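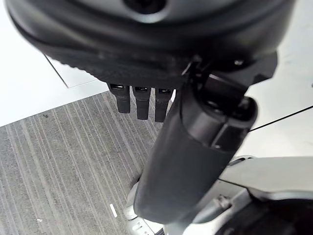 O Iretti é um robô humanoide para trabalho doméstico, alugado ao mês pela Craddock com um pacote de tarefas chamado Terno. Recebemos tantas mensagens sobre ele que juntámos as respostas nesta página. A primeira coisa que nos perguntam é se as mãos são resistentes, e a nossa dúvida começa num pormenor: cada um dos dedos pretos que pendem da mão tem uma pequena ranhura retangular perto da articulação de cima. O folheto não diz para que servem nem como se limpam. Numa máquina vendida para a cozinha, gostávamos de ler pelo menos uma linha sobre farinha e gordura.

Quanto custa, ao certo?
A mensalidade anunciada é de 291 euros. A instalação é paga à parte e não aparece na primeira página do contrato. Peça o valor total por escrito antes de assinar e confirme se inclui a deslocação do técnico.

O que faz o pacote Terno?
Segundo a Craddock, abre e fecha gavetas, arruma loiça e leva legumes da bancada para o lava-loiça. O catálogo fala em 132 tarefas. Lemos a lista inteira e achamos o número generoso: abrir a gaveta de cima e abrir a gaveta de baixo contam como duas.

Funciona em qualquer chão?
O fabricante diz que sim para alcatifa de pelo curto, mosaico e madeira. Não encontrámos nada sobre tapetes soltos, que são o que a maioria das casas tem. Também não há indicação clara sobre fios no chão. Se tem extensões a atravessar a sala, conte com a hipótese de ter de as prender.

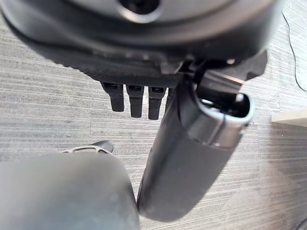 Página revista pela última vez em abril

A mão pode ser trocada por outra?
Em teoria, pode. A Stelgate vende mãos compatíveis, mas a Craddock avisa que a troca feita fora da rede oficial anula a garantia. Pedimos às duas empresas um documento que dissesse quem responde por uma avaria no pulso depois da troca. A Stelgate mandou-nos uma tabela de medidas. A Craddock mandou-nos o folheto outra vez.

Quantos ciclos aguentam os dedos?
"Quase 1000 horas de uso normal" é a única frase que existe sobre o assunto. Uso normal não está definido em parte nenhuma. Agarrar um pano e puxar uma gaveta pesada são esforços bem diferentes, e sem essa distinção o número vale pouco.

Posso deixá-lo sozinho na cozinha?
O contrato diz que deve haver um adulto em casa. O anúncio sugere o contrário — fala em chegar do trabalho e encontrar tudo arrumado. Entre os dois, siga o contrato, que é o que vai contar se um prato se partir.

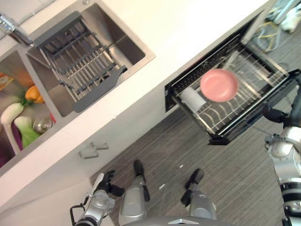
E convém saber que a loiça partida só está coberta quando o registo do robô mostra a falha. Esse registo fica com a Craddock. O cliente pode pedi-lo, mas a resposta demora e o prazo de reclamação corre entretanto.

Há período de experiência?
Há, com demonstração em casa ao sábado. Não aceite a tarefa que o técnico propõe. Peça-lhe uma da sua rotina, com os seus pratos, e veja se ele toca no comando.

Recomendam o Iretti?
Por agora, não. Mudaremos a resposta se aparecer um ensaio independente com as tarefas repetidas em várias casas e as falhas publicadas. Se já o tem alugado, escreva-nos, de preferência com a fatura da instalação.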